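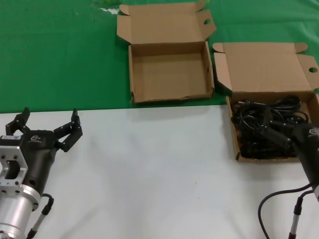 Monthly inspection checklist – two-arm table cell, Grondham workshop

Checked by: Alois Danzer
Date: 12 July 2018
Hours on the counter at start: 3,069
Next check due: August

I have gone back to writing proper comments next to each line, as Aurélien asked me to after the last round, so please forgive the length. If you are only here to find out whether you can run the cell, yes, you can, with two items to watch (lines 6 and 11). Everybody else, get a coffee and read along.

BEFORE TOUCHING ANYTHING

1. Emergency stop, table side – OK
Pressed with both arms moving slowly. Both stopped, and the reset needed the key the way it should. Please put the key back on its hook afterward and not in your pocket. I have driven it home twice myself, so I am in no position to scold.

2. Emergency stop, door side – OK
Same test, same result. The button face has been cleaned.

3. Speed limit in setup mode – OK
The limit is still at the value on the Drinirex setup sheet. If you raise it for a trial, write it in the book.

GRIPPERS

4. Fingers open fully, left – OK
The two-finger gripper should open until the jointed fingers stand well apart with their tips pointing up and away from the housing. Watch it from the front and let it go through the motion slowly a few times. I heard no clicking and felt no play when I wiggled the tips by hand (power off, naturally!).

5. Fingers open fully, right – OK
Test this one up in clear air. When it is down in the cable box, the black finger among all those black cables is very hard to see, and you can talk yourself into believing it opened when it only pushed a loop aside.

6. Bolts at the mounting flange, left – WATCH
One bolt took a small turn before the wrench clicked. The others were tight. I have put a fresh paint mark across it, on the side facing the wrist, and would like whoever is on next week to look at it with a flashlight. The cutouts in the silver flange collect dust, so give them a brush while you are there.

7. Bolts at the mounting flange, right – OK
All tight.

8. Finger joints, wipe and look – OK
Dry cloth only. Somebody had been generous with the Lolier spray at some point and it holds on to cardboard fluff wonderfully well. I wiped it all off.

CABLES AND CONNECTORS

9. Left gripper cable – OK
Follow it with your fingers from the side of the black body down past the wrist. I was feeling for flat spots, nicks and stiff places and found none. Turn the wrist to both ends of its travel and see that the cable never goes tight.

10. Slim silver connectors, both sides – OK
Hand tight, then a gentle tug. No pliers, please.

11. Right gripper cable – WATCH
This one hangs in a longer loop and, with the arm low, it comes down across the white tabletop before it turns back. It does no harm there, but it can find its way under the front of a box, and then the arm pulls the box along with it. I would like one more clip on the wrist. Clips are on order from Caron. Until they arrive, look at the loop before each start.

TABLE AND BOXES

12. White tabletop – OK
Wiped down. Small dark specks can stay if they don't catch a fingernail.

13. Green cloth – OK, with a grumble
The front edge needs to lie straight across the white top, and it does. The back has its usual folds. Smooth them toward the wall before you set the boxes down, or the boxes rock and the taught positions are off by just enough to annoy you.

14. Boxes – OK
Lids all the way open and standing up behind, side flaps out of the way of the arms. The right box goes a little farther forward than the left, with its front wall on the white top. Leave a narrow gap between them. The front wall of the left box is getting crumpled and torn along its top, so I would swap that box before a long run. There are 76 flat ones on the shelf behind the door.

15. Contents – OK
Cables in the right box, left box empty at the start. Please lay the cables in loosely and put the thick ones with the plugs or adapters in last. A heavy lump at the bottom drags half the tangle up with it, and the right arm then stops on overload.

16. Dry run, both arms, no picking – OK
Full cycle at low speed, one hand near the stop. Nothing touched the lids.

Signed off for use. Send questions to me or leave them in the comments and I will get to them, probably at more length than you wanted.

Comments

Aurélien Marchal: Thank you, Alois, this is just what I was after. On line 6, could you add the torque setting you used? I'd like to compare it with the Drinirex sheet before we decide on threadlocker.

Alois Danzer: Straight from the sheet, no changes. I'll write the number on the inside of the cabinet door – it should have been there all along.

Aurélien Marchal: Perfect. Go ahead with a new left box too, and keep the old one for trials.

Grondham workshop pages | Contact: workshop office, extension 800 | © 2018 Grondham | Back to top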